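Vesero planner: your questions

Why does the arm stop before it closes its hand?
It's waiting for the grasp planner. I give it 48 tries at a pose, and if none of them score well it simply holds still. You can raise the limit in the settings, but please do read the log first!

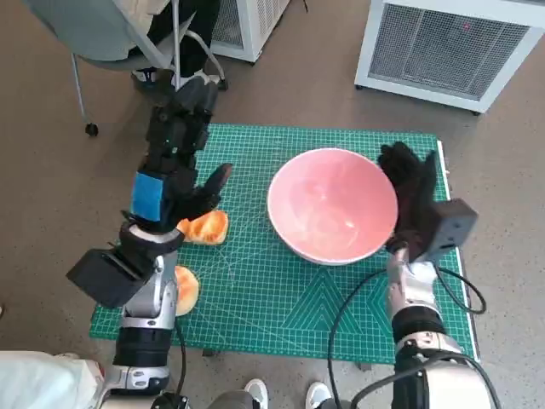

Can I run both arms at once?
Yes, though each one gets its own planner, and they share a collision check that runs at 30 Hz. Rhea Soriano wrote that bit - ask her nicely if it misbehaves.

Does it work with my own camera?
Probably, once you've redone the calibration. I redo mine every June.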